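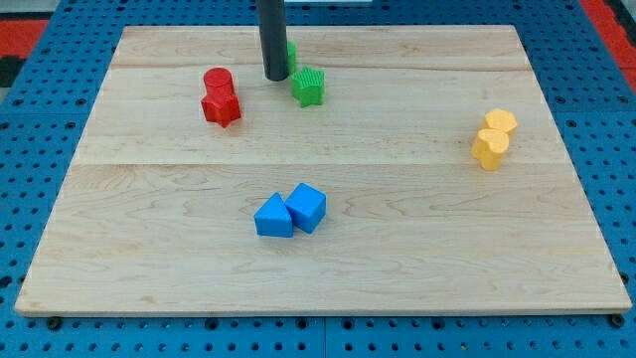

ivana_sosa
Please advise me on finishing oil for maple. I used Grotska on a small shelf in January and after 2 coats it became too yellow. I want to keep the pale cream color, like on this board of three planks, where the grain lines are still soft.

galtico76
Any oil will yellow maple. Use a water-based finish.

W. Arango
I do not agree fully. Jestgate hard wax stayed pale for me, but wait 6 days before use.

galtico76
Mine went yellow with Jestgate too.

ivana_sosa
Thank you both. I will test each one on scrap.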